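夹爪松手慢了 160 毫秒

2025-01-01

放假第一天,把去年七月那批数据的事写完。草稿在硬盘里躺了几个月,中间删过两次,因为每次写到后面都发现前面有一处说错了。现在这一版是和组里的记录对过的,时间先后以记录为准,不以我的印象为准。

先说结果。我们用手持夹爪采了一批厨房操作的数据,训练出来的策略放到双臂上跑,右臂在松开锅沿之前就开始往上抬,把一口装了水的电锅拖出桌面,水洒在地上,流到了插线板旁边。没有人受伤。锅摔瘪了一块,插线板换掉,右臂腕部的螺钉松了,停了几天。

原因是右手夹爪的开合读数比位姿读数晚了 160 毫秒。我们有延迟报警,门限设的是 200 毫秒,所以它一声没响。419 条数据里有 296 条带着这个毛病进了训练集。

下面按顺序写。

一、项目和设备

项目内部叫 Dandotine,名字没有含义,当时在表格里随手填的,后来改不掉了。任务是桌面上的简单烹饪动作:开盖、加水、倒调料、搅拌、挪锅、盖回去。要求双手,要求动作自然,不要那种遥操作录出来的一顿一顿的轨迹。

所以选了手持方案。人两只手各握一把夹爪,直接做动作,夹爪记录自己的位姿和两指的开度,另有相机记录画面。训练时把夹爪当成机械臂末端,部署时机械臂末端装同样的手指,看到的东西和采集时差得不多。这套做法现在用的人很多,不展开了。

夹爪是从 Skusa 买的。手指是软的,黑色,带纹,闭合后中间有一道缝。软手指的好处是夹锅沿这种弧形的东西不打滑,坏处是从画面里很难看出它到底松没松。手指贴着锅沿,受力的时候鼓起来一点,不受力的时候回去一点,隔着一段距离看都差不多。这一点后面会用到。

每把夹爪上面装一个带标记的白色方块,外部相机可以认出来,用来核对位姿。夹爪自己也算位姿,两边一比,差得大就报警。这个检查很可靠,整个项目里它从来没出过错,也正因为这样,我们对它太放心了。

时间同步用的是 Dilico。它接在采集主机上,把各路数据打上统一的时间,最后写成一个文件。Dilico 本身这次没有故障,我先写在这里,免得有人看到一半去找它麻烦。错在我们给它的配置。

场地是一个两层高的大厅,顶上是白的,一面是很高的玻璃墙,外面有树。夏天光很强,上午和下午画面的颜色差很多。我们当时讨论得最多的就是光,担心曝光,担心标记认不出来,为了桌子的朝向挪过好几回。采集那几天人多,几张桌子同时有人干活,线也多,走路要低头看。
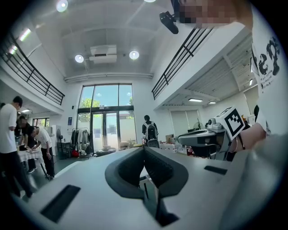
光的问题你们写了三篇,线的问题一个字没写,我倒觉得该先查线,上一篇底下有条留言是这么说的,后面还补了一句:凡是后来加长过的线,都当它有问题,直到量过为止。

那条留言是八月前后留的,我当时回的是"线都测过了"。测过,测的是通不通、掉不掉数据。没有测晚不晚。留言的人说得对,我在这里更正。

二、线是怎么加长的

采集开始的时候,两把夹爪都直接接主机,线不长,人坐在桌边,主机在脚边,勉强够。做了一阵子以后,坐着的人说右手伸到桌子对面拿瓶子的时候线会扯,手感不对,动作会不自觉地收着。这个反馈是合理的,动作收着,数据就不自然,采了也白采。

于是右边换了一根长线,中间加了一个集线器。左手很少伸远,左边没换。

换线写进了当天的记录,一句话:"右侧换长线,已测试,正常。"测试的内容是开机,手指开合几下,屏幕上的曲线跟着动,没有断点。我就在旁边看的,我也认为正常。

现在回头看,屏幕上的曲线跟着手动,中间晚 160 毫秒,人眼看得出来吗?我后来专门试过。左右各握一把,同时开合,盯着两条曲线看,能看出右边慢一点。只握右手那把,看不出来。我们那天只动了右手,因为只换了右边。

集线器上除了夹爪的开度信号,还接了一路别的设备。那路设备数据量大,一开起来,集线器就把小包攒着一起发。开度信号每一包都很小,所以总是被攒。位姿走的是另一路,没经过集线器,不受影响。结果同一把夹爪,位姿是准时的,开度是晚的。

如果整把夹爪一起晚,外部相机核对标记的时候马上就会发现。偏偏只晚了一半。

三、为什么报警没响

Dilico 可以看每一路数据从产生到写入的延迟,超过门限就报警。门限是我设的,200 毫秒。

这个数字的来历我查了邮件,写得不好看。最早的门限很低,采集时老是报,一报就要停下来重录,坐着的人很烦,进度也慢。我就往上调,调到不怎么报了,停在 200。没有计算,没有问过做训练的人能忍多少。调完以后在文档里写了"经现场验证",意思是现场不报了。

还有一个更根本的问题。门限检查的是写入时刻和时间戳的差,而右手开度的时间戳是主机收到包的时候打的,不是夹爪产生数据的时候打的。也就是说,在集线器里等的那段时间,Dilico 看不见。门限设得再低也不会报。

这一条我是后来才搞清楚的。前面那个版本的草稿里我写的是"门限设低一点就能发现",这句话是错的,所以删了重写。门限太松是一个错误,时间戳打错地方是另一个错误,两个都存在,但是这次起作用的是后一个。

配置里有一个选项,选设备时间还是到达时间。Skusa 的夹爪会发设备时间,支持的。默认是到达时间,我们没有改。左手也是到达时间,只是左手的线直连,等的时间短到可以不管。

四、采集

动作由人坐在白色桌子前面完成,锅和瓶子摆在手边。每条数据从双手放在起始位置开始,到双手放回去结束。锅的位置每条都稍微挪一点。锅里有时候有水,有时候没有。

我抄一段当时的操作说明,是贴在桌边的那张:

双手握好夹爪,确认指示灯亮。
听到开始再动。
夹锅沿之前手指先张开到底。
松开之后再抬手,不要带着锅走。
掉了东西不要捡,举手。
说话可以,不要转身。

第四句是我们加进去的,因为早期有人松手和抬手连在一起,锅会跟着跳一下。加了以后大家都做得很规矩:松开,停一小下,抬起来。停的那一小下很短,比 160 毫秒长不了多少,快的人比它还短。

于是在右手的记录里,松开这件事被往后推了 160 毫秒,正好推到抬手刚开始的时候。人做的是先松后抬,文件里写的是边抬边松,手快的人甚至是先抬后松。

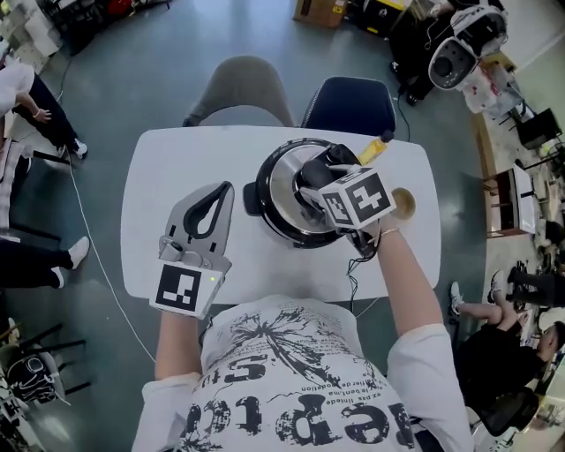

右手的夹爪伸进电锅,线从桌沿垂下去。

数据质检我们也做了。每天抽一些出来回放,画面和轨迹叠在一起看。看的是有没有丢帧,标记有没有跳,手有没有出画。开度是画面角上的一个小数字,字很小,回放时它一直在变,没有人会一帧一帧对着手指看。就算对着看,前面说过,软手指松没松本来就难看出来。

回放速度是调快的。这也是为了进度。调快以后,160 毫秒在屏幕上就更短了。

整批采完是 419 条。交给训练的时候我写了一段说明,列了光照条件、桌子朝向、锅的种类、参与的人是不是惯用右手。没有提换线。换线在每天的记录里,记录没有跟着数据一起交。

五、训练和第一次上臂

训练出来的指标是好的。离线比对,预测的动作和记录的动作很接近。这没有什么奇怪,记录本身是错的,它学得越像,错得越准。

上臂之前在仿真里跑过。仿真里的锅沿是刚性的,手指开一点点就脱开了,边抬边松没有后果。锅在仿真里设得也偏重。所以一路通过。

第一次上真机,锅是空的,没有盖。右臂夹住锅沿,挪过去,放下,抬手。锅跟着起来了一点,然后掉回桌上,响了一声。当时的判断是手指太黏,新手指表面摩擦大,擦一擦就好了。于是擦了。

第二次还是响了一声,小一些。我们认为擦了有效果。

现在知道这和擦没有关系,每次夹的深浅不一样,浅的时候带起来就少。但是当时有一个现成的解释,又有一个看起来变好的结果,就没有往下查。这是整件事里我最不满意的一步。前面换线、设门限,都可以说是没想到,到这一步,现象已经摆在桌上了,声音都听见了,记录里写的是"轻微粘连,已处理"。

后来又跑了不少次空锅,偶尔响,偶尔不响。大家习惯了。

六、出事那天

那天是给 Durán 的人看演示。Durán 打算在自己的厨房设备上用类似的流程,想看带水的。我们之前带水只跑过不多的几次,都没事,就同意了。

桌子为了让来的人看清楚,往外拉过,机械臂底座没动,所以锅的落点离桌沿比平时近。水加到锅的一半以上。锅通着电,调在保温,水是温的。这一点要写清楚:温的,不是开水。如果当时是开水,这篇就不会是现在这个写法了。

前面几步都正常。左臂拿瓶子倒了一点调料,放回去。右臂夹住锅沿,往外挪,放下,开始抬手。手指没有松开。锅的一边被提起来,水往另一边涌,重心一下子偏了,锅身转了一下,底边滑到桌沿外面。这时手指松开了,比抬手晚,和它学到的一样。锅就掉了下去。

从抬手到锅落地,时间很短。拿着急停的人按了,按的时候锅已经在地上了。我问过他要不要紧张,他说看到锅起来的时候以为又是那一声响,等着它响。他等的这一下,是我们大家一起教会他的。

锅掉下去的时候扯到了电源线,插头被带出来一半。水流到插线板旁边,插线板放在地上,没有垫高。站得近的人往后退,踩到一根线,没有摔。另一个人走到墙边拉了总闸。拉总闸用的时间比按急停长得多,因为总闸前面堆了纸箱。

右臂在急停之后停在半空。它抬手的时候受到锅的侧向力,腕部有一颗螺钉松了,是第二天检查的时候发现的。

演示就此结束。Durán 的人很客气,帮着拖了地,走之前问了一个问题:机械臂知不知道自己还夹着东西?我说不知道,没有装力传感器,开度读数也没有用来做判断。对方点点头,写下来了。

七、查

第一天查的是手指。拆下来量,摩擦和出厂时比没有明显变化。换了一副新的,空锅再跑,还是会带。粘连这个说法到此为止。

第二天查机械臂上的夹爪执行。发命令到手指动作之间有没有延迟?有,很短,左右一样,而左边从来不带东西。排除。

第三天查策略输出。把出事那次的日志拉出来,看右手的目标开度和目标高度。高度先开始变,开度后变。也就是说执行没有问题,它就是这么命令的。然后看别的几次,都一样。再看左手,开度先变,高度后变。

这时候有人提出是不是人的习惯问题,惯用手动作快,松手和抬手连在一起。这个说法听起来很像那么回事,还讨论了半天。要验证也不难,里面有惯用左手的人录的,拿出来一看,右手照样是先抬后松。人的习惯排除。

第四天才回到原始数据。方法很笨,挑几条画面里手指看得最清楚的,一帧一帧往后翻,在手指刚开始张开的那一帧记下时间,再去开度曲线里找它开始变化的时刻。左手对得上。右手差 160 毫秒。换一条,还是 160。再换一条早期的,对得上了。

早期的对得上,后来的对不上,那中间一定有一天变了。把每条都按采集日期排开,分界很清楚。翻到那天的记录,看到"右侧换长线,已测试,正常"。

分界之后是 296 条。

我们把那根长线和集线器找出来,按原样接回去,用一个小办法直接量:夹爪手指间夹一个按钮,合上的时候按钮通过另一路信号进主机,和开度比。直连,几乎重合。过集线器但是不开另一路设备,稍微晚一点点。开了另一路设备,160 毫秒,很稳定。稳定是好事,后面修数据要靠它。如果它忽大忽小,这批数据就只能扔了。

顺便说,因为太稳定,它才难发现。忽大忽小的话,曲线会有毛刺,回放的人多半会看见。

八、修数据

能不能把右手的开度整体往前挪 160 毫秒?可以,我们最后就是这么做的,但是做之前有分歧。

一种意见是全部重录,理由是动过的数据说不清楚。另一种意见是挪,理由是延迟恒定,有测量支持,重录要再借场地、再找人,而且重录也不保证没有别的问题。我一开始赞成重录,后来改了主意,因为抽查的结果确实好。

具体做法:带毛病的每一条,都从画面里用人工标出至少一次松手的时刻,和挪过以后的曲线对,对得上才放行。标注用了两个人,各标各的,不一致的拿出来一起看。有少数几条手指被锅或者瓶子挡住,松手的时刻看不清,这些没有放行,直接不用了。

挪过的数据在文件里加了一个字段,写明挪了多少、为什么挪、谁核对的。原始文件一份不动,放在另外的盘上。以后谁要是发现我们挪错了,可以从头来。

重新训练之后,右手变成先松后抬。空锅跑,没有响声。带水跑,桌子推回原来的位置,地上铺了接水的盘,锅不通电,也没有带起来。后面会说为什么现在带水一律不通电。

有一点要老实写:重新训练之后成功率提高了,但是提高的不光是挪锅这一项,拿瓶子也好了一些。拿瓶子那一步也有松手,以前右手放瓶子时瓶子会晃,我们一直以为是桌面不平,还垫过纸。纸现在已经拿掉了。

九、和 Skusa、Dilico 的来往

事情查清之后给两家都写了信。

Skusa 回得快,说夹爪自带设备时间,建议始终使用,手册里有,在后面的一节。我去看了,有,一句话。我也建议他们挪到前面去,他们说会考虑。

Dilico 那边问得比较细,要了我们的配置和一段原始数据。他们的意见是默认值用到达时间是为了兼容不发设备时间的老设备,短期内不会改,但是会在配置界面上加一行提示。新版我装了,提示在,灰色的字,不太显眼。

两家都没有责任,我的看法没有变。选项在那里,我们没有去看。

也有朋友问集线器是什么牌子,要不要避开。我觉得写了没有用。换一个牌子,攒包的方式不同,数字会变,问题还在。要避开的是让开度和别的大流量设备挤在一起。

十、现在的做法

把目前在用的几条写下来,多数是很小的改动。

所有设备一律用设备时间。不发设备时间的设备不许用来记录动作。

每天开工第一件事,左右夹爪各夹一次按钮,程序自动算开度和按钮的时间差,结果存进当天的文件夹。差得超过一帧就不开工。换任何一根线之后重做一遍,哪怕换的是同样的线。

延迟门限改由做训练的人定。他们给了一个数,比我原来的低很多,开始那几天报得很勤,每报一次查一次,查出来一个接触不良的插头和一个后台在自动更新的程序。之后就安静了。

每天的记录跟着数据走,放在同一个目录里,打包的时候少了记录就打不成包。

质检回放改为原速,抽的条数减少,但是每条要对一次松手的时刻。干这个活的人说眼睛累,所以每人每天最多看一小时。

机械臂这边加了一个很简单的判断:要抬手的时候,如果开度还没有到松开的位置,就不抬,等着,等超过一定时间就停下来报错。这个判断本来第一天就该有。策略学得对不对是一回事,带着锅走应该有东西拦着。

带水的测试,锅不通电。需要通电的测试,不带水,或者把锅固定在桌上。插线板全部离地。总闸前面画了线,线里不放东西,纸箱现在堆在另一面墙,也没有多整齐。

急停的人不许同时干别的,也不许站在锅那一侧。还有一条是写给所有人的:听到不该有的声音就停,停完再讨论它要不要紧。执行得怎么样,我说不好。上个月有一次夹爪碰到瓶子,响了一声,有人按了停,旁边的人说不用吧,按的人说规定。那次确实没什么事。

十一、几个没有解决的

左手的数据有没有问题?按钮测过,现在没有。七月的时候有没有,只能从画面里抽查,抽查都对得上,没有全部查。

分界那天的数据是半天直连半天长线,换线的具体时刻没有记。我们从画面里逐条对出来的,多数很明确,有一条因为全程手指都被挡着,分不清在哪一边,拿掉了。

软手指松没松看不清,这件事还是没有好办法。试过在手指侧面画一道浅色的线,松开的时候线会动,画面里看得见。但是采集用的手指画了线,机械臂上的也得画,画得还要一样,而且水一泡就掉。现在没有用。

外部相机核对位姿的程序还是原来那个,它只看标记,不看手指。有人想给手指也贴上小标记,贴过一次,夹锅沿的时候蹭掉了。

Durán 那边后来又来看过一次,这次带水,不通电,桌子没有拉。跑完了,他们又问了一遍那个问题,我说现在知道一点了,开度没到位它不抬。对方问那如果开度到位了,但是锅还挂在手指上呢?比如手指伸进把手里面。

这个我们还没有做。把手那种情况,松开了也会带走,光看开度判断不出来,要看力。传感器已经订了,没到货。到货之前,凡是有把手的锅,演示时右臂只从没有把手的一侧下手,起始位置在桌上贴了胶带。

按钮那个小夹具的图纸有人要过,很简单,一个微动开关,两片垫片,垫片厚一点,免得软手指把开关包进去按不到。线要直连主机,不要经过集线器。要尺寸的在底下留言,我下周回去量。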